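Gremberg Combat Sports Hall: Frequently Asked Questions for Amateur Competitors and Guests

Who may compete in the November amateur card?
The card is open to amateur mixed martial arts competitors aged 18 or older who train at a registered gym and have no professional bouts on their record. Athletes with a professional record in boxing or kickboxing are also not eligible.

How do I register?
Registration is handled through your gym. Your head coach submits the entry form, your bout history and your medical file to the Hall office. Entries sent directly by athletes will be returned.

What medical documents are required?
Each athlete must provide a physical examination report, blood test results and an eye examination report. Incomplete files are not held over to the next event.

When do weigh-ins take place?
Weigh-ins open at 9 a.m. on the day before the event at the Marsden Street entrance. Athletes who miss weight have one hour to try again. A bout may proceed at a catchweight only if both coaches agree in writing.

How long are the bouts?
Amateur bouts consist of three rounds of three minutes each. Elbow strikes and knees to the head are not permitted. Title bouts follow the same rules with two additional rounds.

How is an opponent assigned?
Matches are made by Roland Fothergill, Competition Manager, on the basis of weight, experience and record. Coaches may decline a proposed match once without losing their place on the card.

How many spectators does the Hall hold?
Capacity for combat sports events is 2,550. Of these seats, 472 are on the floor and are sold with a numbered place. Balcony seating is unreserved.

How many tickets does each athlete receive?
Athletes receive two complimentary balcony tickets. Up to 70 further tickets may be reserved through each gym at the group rate.

May family members enter the cage after a bout?
No. Family members may meet the athlete in the Plulport Lounge once the post-bout medical check is complete.
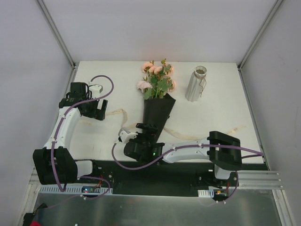
What items may not be brought into the Hall?
Glass containers, noisemakers, flagpoles and large bags are not permitted. Bags may be searched at the entrance.

Are refunds available if a bout is canceled?
Tickets are sold for the event as a whole. Refunds are issued only if the full card is canceled or moved to another date.

How may I appeal a result?
Appeals must be filed by the head coach within 48 hours. The filing fee is $200 and is returned if the appeal is upheld.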